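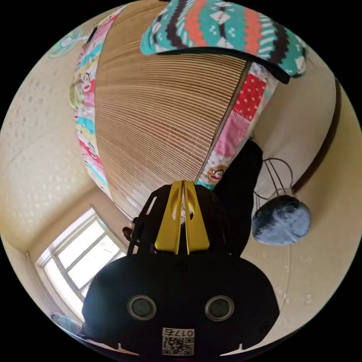

Hand-held gripper, black with yellow fingers

After the election: storing your corflutes

Pull out the staples and cable ties first, then wipe each sign with warm water and a drop of dish soap. Skip the methylated spirits – it can lift the colour.

Stack them flat in the garage, 100 to a pile at most, with cardboard between parties if you share the space.

Roll fabric banners around a tube. Folding leaves a crease through the candidate's face.

Keep 8 spare stakes for the by-election.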